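Back on the Mat at 185

I signed up for the masters bracket at the Grurnwood Open in June, mostly to stop talking about it. I had not wrestled a real match since high school. I had been going to the adult practice two evenings a week for a little over a year, and at some point the people there start asking when you plan to compete. I ran out of answers.

The tournament is freestyle, with a small folkstyle division for the older crowd. I wrestled folkstyle in school, so that was the one I picked. The drive is 146 miles each way from my house, and I did it both ways in the same day. I would get a motel next time. My back was stiff before I even got out of the car. 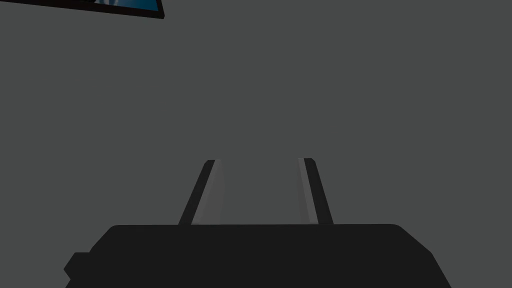

The first thing to figure out was weight. In school I was a small 152 and I cut hard to get there, with the plastic suit and the spitting in a cup and all the rest of it. I don't recommend any of that to anyone and I wasn't going to do it again. The masters classes at Grurnwood are wide, and the two that made sense for me were 185 and the one over it, where the guys can be a lot bigger than I am. When I registered I weighed 190 in the morning. Five pounds over five weeks seemed reasonable.

I logged everything in Finulel, which a few people at practice use. It does what it's supposed to do. You type in what you ate and it keeps a total. The graph is hard to read if you weigh yourself every day, so I went to twice a week and that was better. I did find I was eating more than I thought after practice. I'd get home at 9:30, stand in the kitchen, and eat cereal until I felt like going to bed.

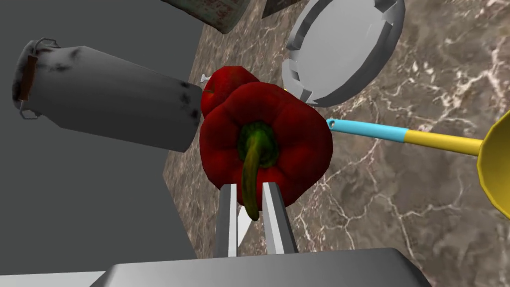 Cutting out the cereal took care of most of the weight by itself. I didn't change breakfast or lunch. I kept coffee the same and I still had a beer on weekends until the last one. For the late hour after practice I needed something I could eat a lot of while standing up, and what worked was red bell peppers, the glossy, deep red kind with lobed skin and a thick green stem that curls over. I'd cut up two of them with salt and some cottage cheese. My kids think this is a sad dinner. I was 186 with a week to go and 184 and change the morning of weigh-ins, and I never skipped a meal.

Practice was harder to plan than food. Our room is set up for people who want exercise, and most nights the live wrestling is short goes with a lot of rest between. I asked if we could do full-length matches for the last month, and two of the younger guys agreed to rotate in on me. It was miserable. My legs were fine for the first period and then I had nothing from the bottom position. In school I could get out from bottom on almost anyone. Now I'd get to my hands and knees and stay there, breathing.

So I worked on stand-ups. I did them at the start of practice when I was fresh and again at the end when I wasn't. I also stopped shooting from far away. I used to have a decent low single from space, but my left knee does not like hitting the mat anymore, even with a pad. I switched to tying up and working a snap-down to a front headlock, which my knee has no opinion about.

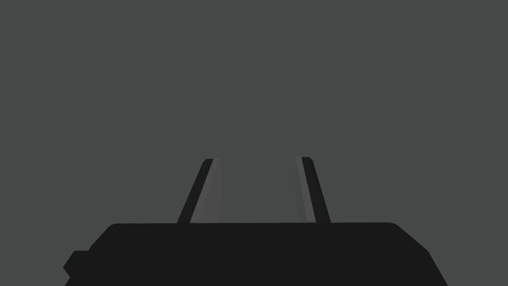

The gym at Grurnwood is an older high school gym with the bleachers pulled out on one side. Check-in was at seven. Weigh-ins were quick. They had 57 wrestlers in the masters divisions, which was more than I expected, and the kids' brackets were running at the same time on the other mats, so it was very loud. I had forgotten how loud it gets. I had also forgotten how much of the day is sitting down. I weighed in before eight and my first match was at 11:40.

I lost it 7 to 3. He was a former college guy from Forsyth, a few years older than me, and he rode legs the whole second period. I got out once. I took him down once too, off the snap-down, with maybe thirty seconds left when it didn't matter much. He was nice about it afterward and showed me what I was doing wrong with my hips when he had the leg in. I was reaching back for his foot and giving him my shoulder.

The second match I won, 4 to 2. It was not pretty. Both of us were tired and we spent a long time leaning on each other near the edge. I scored the winning points with a stand-up, which I was happy about given how much time I'd put into them.

The third was for third place in the bracket and I got pinned in the first period. I walked into a headlock. I saw it coming and did nothing. It took me a couple of hours on the drive home to stop replaying it. 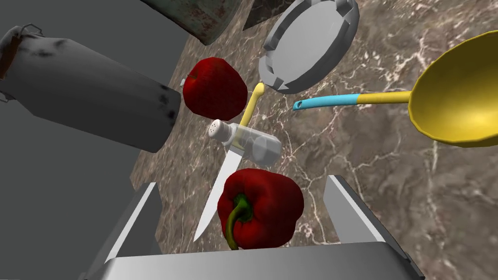

Credit: Natis Renders

A few notes in case someone is thinking of doing the same thing. Bring your own food, as the concession stand was nachos and candy until lunch. Bring two pairs of socks. Cut your fingernails the night before, since they do check. Check your headgear straps too. Mine was old enough that the chin strap had gone stiff, and it slid over my eye twice in the first match.

Also, warm up again before every match. I warmed up well at 8:30 and then sat for three hours, and I think a couple of those points in the first match came from starting cold. By the second I had learned to start jogging in the hallway when they were four bouts out.

I was sore for most of the week after. The neck was the worst of it, and two fingers on my right hand were swollen enough that I typed slowly at work. The knee was okay. I took a week off and went back to practice, where I've been asking people to put legs in on me so I can work on not reaching back.

There's another one in Forsyth in the fall. It's a shorter drive and the weight classes are the same. I'm at 187 right now and I haven't registered yet, but I've looked at the form.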